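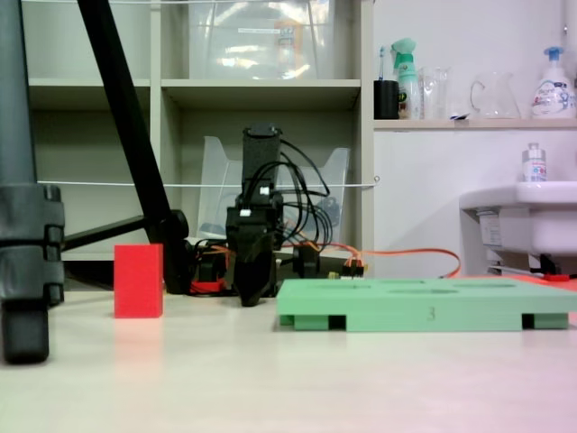 Mint Ostari tray at right, red block standing at left, cubbies along the back.

Ostari low tray, mint, number 3
$41 each, or $19 for a second

I've been selling this tray longer than almost anything else in the shop and I still get a little excited when a new carton shows up. It's a plastic slab on small feet, pale mint green, with shallow ovals and rounds sunk into the top. You put little things in the hollows and they stay put. I use mine for beads, screws, seeds, the odd earring, and (on a bad afternoon) the crackers I swore I wasn't going to eat at my desk.

The number on the front edge is the size. Look for the 3 near the middle, it's faint and people write to me saying theirs didn't come with one. It did! Tip it toward a window and you'll find it. The 3 is the one I keep in stock all the time. I can order the others from Ostari but it takes a while, and I'd want you to be sure before I do, as they won't take singles back from me.

Why I like the feet

The first trays I ever carried, from a company called Wolitari, sat dead flat. They were fine on a table, but try picking one up off a smooth surface when it's full of seed beads. You have to dig at the edge with a fingernail and then it jumps, and there go your beads. With the Ostari there are gaps between the feet along the front, so you slide your fingertips in and lift. I have stubby fingers and it works for me. Jawad Swati, who teaches the evening jewelry class here, bought a set for his students after he saw me carry a full one across the room and set it down again without losing anything.

The feet do leave a space where dust and the occasional runaway bead can hide, so when you can't find something, look underneath first.

The hollows

They're shallow on purpose. You can sweep a pile out of one with the side of your finger, which you can't do with those deep muffin-tin kinds. The ovals are better for pouring, and the rounds are where I put the stuff I'm picking up one piece at a time. If you need to store things for the long haul, this isn't your tray, get something with a lid. It's for when you're in the middle of a job. I do leave mine out for days with a tea towel over the top, but my cat is old and has lost interest. Yours may have other ideas.

About the color

I get asked a lot whether it comes in white. It used to. Mint is what Ostari makes now and I've come around to it. Dark beads show up beautifully, brass screws show up, clear beads not so much. If you work mainly in clear or pale green glass, you'll want to lay a scrap of dark felt in the hollow. I sell felt by the sheet but a cut-up old sweater is just as good and I'd rather you did that.

Cleaning

Warm water, dish soap, soft brush. I wouldn't put it in the dishwasher. Mine went through once in January and came out fine, and a customer's came out with a curve to it, so make of that what you like. Keep acetone away from it. Ordinary craft glue will peel off if you let it dry all the way and then get under it with a thumbnail. Super glue is there forever. Ask me how my own tray got its freckles.

Where to keep it

Flat! I know it's tempting to stand a tray on its side between two books, and I did that for a year, but it falls over and takes things with it. I keep mine in the cubby shelves. The shelves themselves I get asked about nearly as much as the trays, and all I can tell you is that I bought them secondhand and have no idea who made them. Dubey does a unit in the same spirit if you're after one. Measure your opening before you order the tray and leave yourself room for your hand as well, I've seen people get one in snugly and then have no way of getting hold of it.

I don't stack full trays. Empty ones stack okay, though they'll slide if you bump them.

What people have told me

Kipchumba Owino ordered his for fly tying and wrote back that the ovals suit hooks and the rounds suit everything else. He'd like a version with a magnet under one end, and so would I, so if Ostari happens to be reading, hello.

One quilter returned hers because she'd expected it to be deeper. Fair enough. I've put the word shallow in here as many times as I can without being silly about it.

Someone else asked if it would do for watercolor. I tried it with a cheap pan set and the paint beaded up on the plastic for the first few goes and then settled down after I rubbed the hollows with a bit of toothpaste. It stained a little. I'd buy a proper palette, but if the tray's already on your table, sure.

Ordering

The second tray price only works when both are in the same order, so if you're going in with a friend, have one of you check out for both. I pack in the mornings and take everything to the post office before lunch. Flat-rate shipping is $11 inside the country for as many trays as will fit in the box. For anywhere else, write to me first and I'll look it up.

If it arrives cracked, send me a photo and keep the box until you hear from me. I'll get another one out to you. If you've simply changed your mind you have 19 days, and the tray needs to be clean, please. I've opened some sticky parcels.

Other things that go with it

Plivelwood bead scoop, small. Fits the rounds nicely, a touch wide for emptying the corners of anything square.
Felt sheets, dark gray or navy.
Soft brush, the same one I use at the sink.

Price updated 8/2/11. Mint in stock, size 3 only.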